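Two days at the Kultine kitchen and home fair

We had promised ourselves a proper look at kitchens before spending a penny on ours, and Kultine was the obvious place to do it, being only one train and a short bus ride from my sister's.
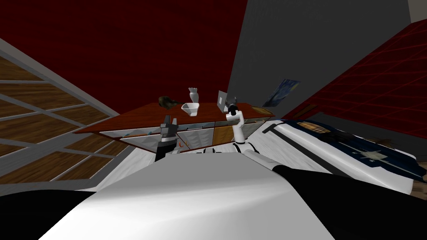

Getting there

The train to Stostov was on time and nearly empty, so we spread our sandwiches and our graph paper (yes, I had drawn the kitchen on graph paper, twice) over a whole table and argued happily about where the bin should go. From Stostov you want the bus that leaves from behind the station, not the ones at the front, which all go to the hospital. I mention it because we got on the wrong one. The driver was very kind and let us off at the roundabout, and we had a pleasant walk along the canal with the ducks for company.

The first morning

Doors opened on 12th March at ten, and the queue was already round the side of the hall. I had been told to expect 1,000 visitors by lunchtime and I can well believe it, judging by the wait for a cup of tea. We began with worktops, since that was where our money was going to go, and I must have stroked every piece of stone in the place. My favourite was a speckled green one on the Drallau stand at 820 a metre, fitting not included, and I was led gently away from it.

Nikola Stoyanova gave the morning talk, on planning small kitchens, and it was easily the best thing we heard. She has been fitting kitchens since she left school and has strong feelings about corner cupboards. Her advice was to cook a full Sunday dinner in the old room and write down every time you have to move something to get at something else. I have since done this and filled both sides of an envelope!

The second day

Our feet were sore, so we took it slowly and went upstairs to the smaller makers. There was a lovely couple from Kereama selling drawer dividers and bread boards, and we talked to them for so long about damp larders that we missed the tiling demonstration altogether. I came away with a bread board and no regrets. Their whole kitchen, the one they had brought on a lorry, was priced at 2,318 with the sink, and I thought that very fair for the quality of the joints.

Food and other bits

Lunch in the hall was dear and the soup was thin. Go over the road to the bakery, where the cheese pasties come out at half past twelve and are gone by one. The cloakroom is free, the toilets upstairs are quieter, and there are plenty of benches by the east door.

We have ordered our taps, and the builder is coming in August. The bin is still under discussion.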